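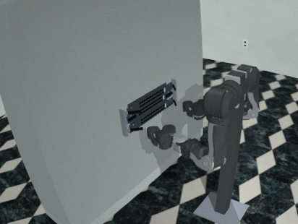 pedestal_pete
Has anyone here set the shoulder height on a two-armed build before fixing the column for good? I'm doing ours at the Fladbridge workshop.

Hader307
Most of us clamp it first and try the reach with both arms before drilling anything. I did mine over a couple of long evenings with far too much tea, and I ended up 6 cm lower than I'd planned — well worth the faff!

ginier_shed
Lovely thread, but I'd disagree with Hader a bit. Clamps creep. Drill a row of holes and use a pin, then you can change your mind later (and you will, bless you).

Hader307
Mine held for almost 300 runs, so I'm not convinced about creep. Holes weaken a thin column too.

pedestal_pete
Thank you both, this is so kind. Our column is fairly narrow but I may still try the pins — though I'll clamp it first and see how the lower arm gets on. Will report back in October.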